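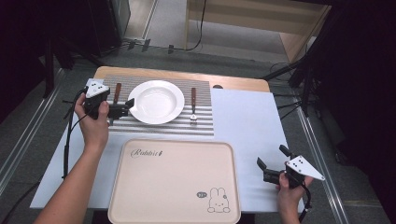
The turnaround time should be left to the leader's judgment on the day, one reader of the previous edition wrote, and a number fixed the night before only gives a party something to argue about on the ridge. The objection is a fair one, and the method in this chapter takes it into account. A fixed time does not replace judgment. It sets a limit on how far judgment can drift when people are tired and the summit is in view.

# Chapter 4. Travel Time and Turnaround

## 4.1 Scope

This chapter deals with estimating travel time on foot in mountain terrain and deriving a turnaround time from the estimate. It assumes that the reader can already measure distance and elevation gain from a topographic map (Chapter 3). Glacier travel and technical climbing are timed by different methods and are covered in Chapter 9.

## 4.2 Terms

**Moving time** is the time spent walking, with all stops removed.

**Elapsed time** is moving time plus stops.

**Turnaround time** is the clock time at which a party starts back, wherever it is on the route.

**Reserve** is the interval between the planned return and the last usable daylight.

Moving time and elapsed time are often confused in trip reports. A report that gives "five hours to the top" without saying which is meant is of limited use for planning.

## 4.3 The basic estimate

Two times are worked out separately for the ascent: one for horizontal distance and one for elevation gain. The larger is taken in full and half of the smaller is added to it. The sum is the moving time.

The rates used in this book are 4 kilometers per hour for distance and 300 meters per hour for gain. They suit a party carrying day packs on a maintained trail. Deep snow, loose rock and heavy loads all call for lower rates, and a correction table is given in Section 4.6.

Consider the standard route from the Jurna trailhead to the summit of Tolska. The distance is 6 kilometers and the gain is 1,048 meters.

- Time for distance: 1 hour 30 minutes
- Time for gain: 3 hours 30 minutes, to the nearest five minutes
- Moving time: 3 hours 30 minutes plus 45 minutes, or 4 hours 15 minutes

Stops are then added. With 45 minutes allowed for stops, the elapsed time to the summit is 5 hours. A party leaving at 6:00 a.m. should expect to arrive at around 11:00 a.m.

The descent is worked out in the same way with a rate for loss of 500 meters per hour. This gives a moving time of 2 hours 50 minutes, to the nearest five minutes.

## 4.4 Working backward from daylight

The turnaround time is found from the other end of the day. Start with the last usable light at the trailhead, then subtract the reserve and the elapsed time of the descent. In January, with usable light ending at 4:30 p.m., a reserve of two hours and a descent of three hours including stops, the party must turn at 11:30 a.m.

The margin on the summit is therefore 30 minutes. A slow start or a long halt at the Doltoteo saddle will use it up, and the correction for snow may remove it before the party has left the car.

If the margin is negative, the plan must change. The start can be moved earlier, or a lower objective can be chosen – the Tang shoulder is the usual one on this route. The reserve should not be shortened to make the figures fit.

## 4.5 Checkpoints

A single turnaround time is a weak control when used alone. By the time it is reached, a slow party may be well behind schedule and still committed to difficult ground. Intermediate times should be written beside two or three features that can be identified in poor visibility, such as a stream crossing or a marked change of slope. The actual time is entered next to each planned time as the party passes.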